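Kekau Rental Housing Retrofit: Progress Report to the Funder
Last updated: November

1. Work completed
Draft sealing is finished in 673 units against a target of 2,962. Marikar supplied the window gaskets; Plasteck supplied the door sweeps. Air leakage tests follow the method agreed in the grant.

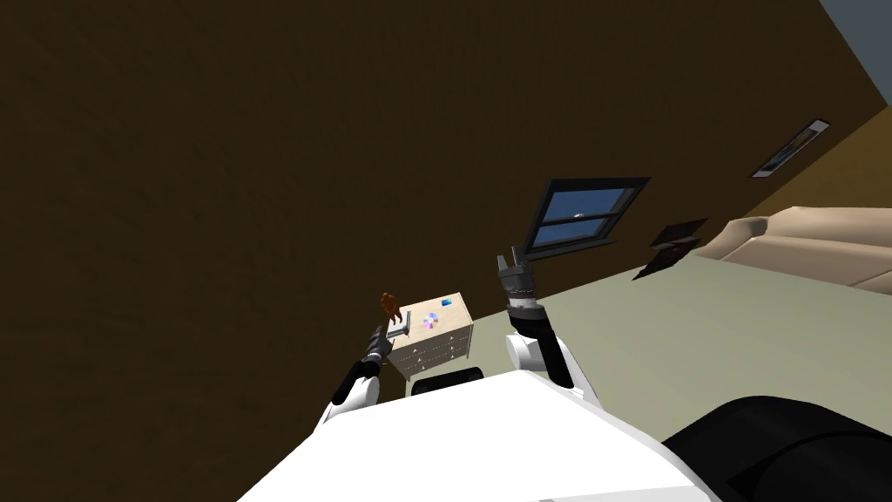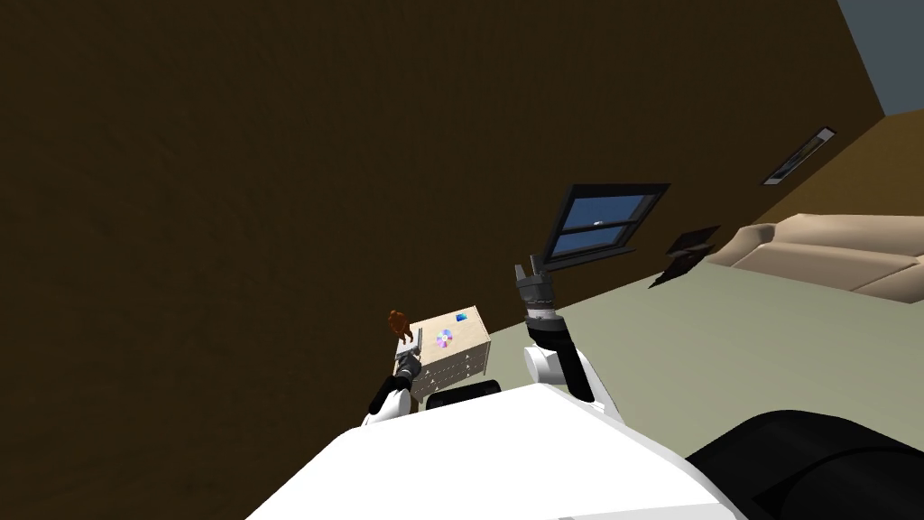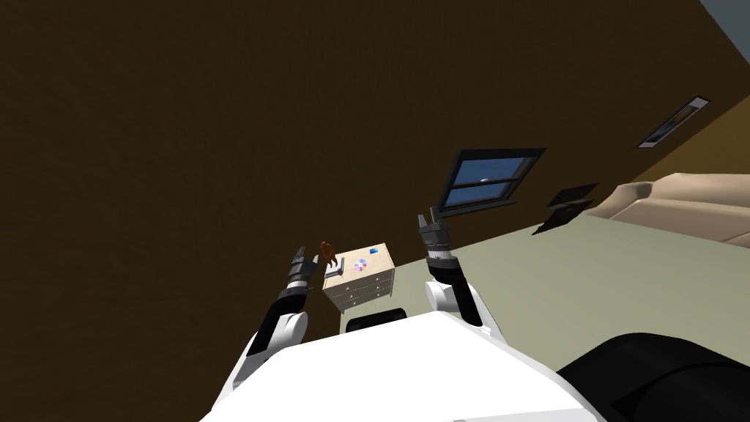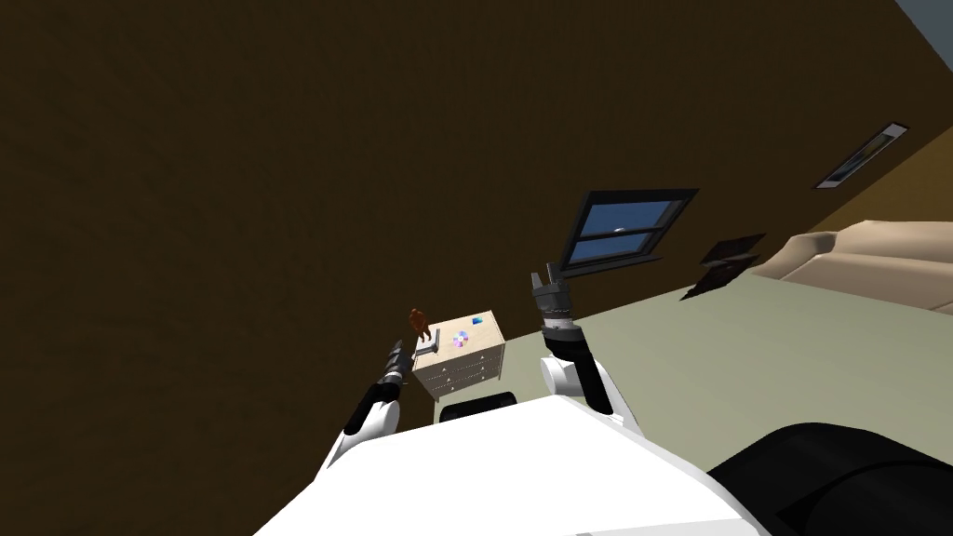
2. Open items
Eight units failed the second leakage test and will be resealed. Sunil Abeysekara is revising the gasket order. Kirsty Lockyer will submit the cost table separately.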